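Girkelum Two-Arm Sorting Table
For small parts, kits and trays 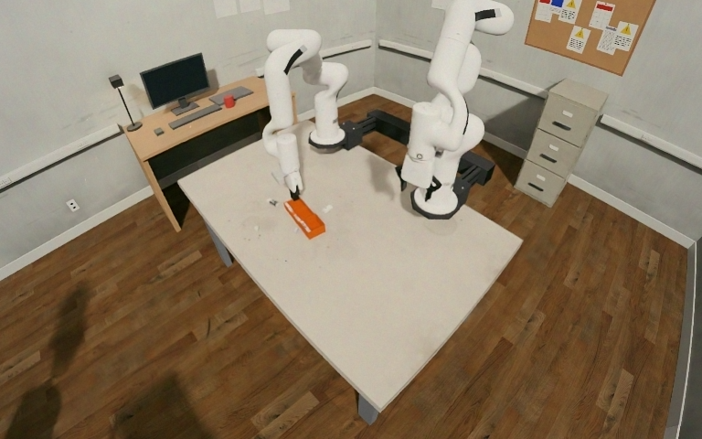

The Girkelum table is made for workshops where people spend many hours putting small pieces into trays. Two arms share one table. They can work on the same tray or each on its own job, and one operator looks after both from a normal desk in the same room.

We first sold it to packing rooms, and most of our customers are still of this kind. Plinden, who prepare repair kits, have used it since August. Before, four persons sat at the bench and filled trays by hand for the full shift. Now two of them run the table in turns, and the other two moved to final checking, where there was always a delay. The shift is the same length and no one was sent home.

"In the first weeks I was watching the arms all the time," says Anca Coman, shift leader at Plinden. "Now I prepare the next order and look up when it calls me. My shoulders are better. What I miss is talking across the bench, so we moved our break to the same hour."

What changes for your staff

The repeated reaching and placing goes to the arms. People keep the work that needs judgment: damaged pieces, mixed deliveries, urgent orders. Please plan for training. An operator needs 7 days with our trainer, Silviu Buzatu, and we ask that at least two persons from each shift attend. We also advise to speak with the team before the table arrives. Customers who did this had an easier start.

Details

Arms: two, with one gripper each
Tray changes: by the operator, with the arms stopped
Saved jobs: up to 200
Service check: every 3000 working hours
Control program: Ulier, in English, Polish and Romanian
Not suitable for: food, liquids, glass

Delivery and questions

Delivery takes roughly seven weeks from the order. The price includes installation and the training, but travel outside the country is charged separately. For an offer, write to Dariusz Wilczyńska in sales. For spare grippers and service, ask for Debashish Marikar.

Page updated Wednesday, June 3, 2020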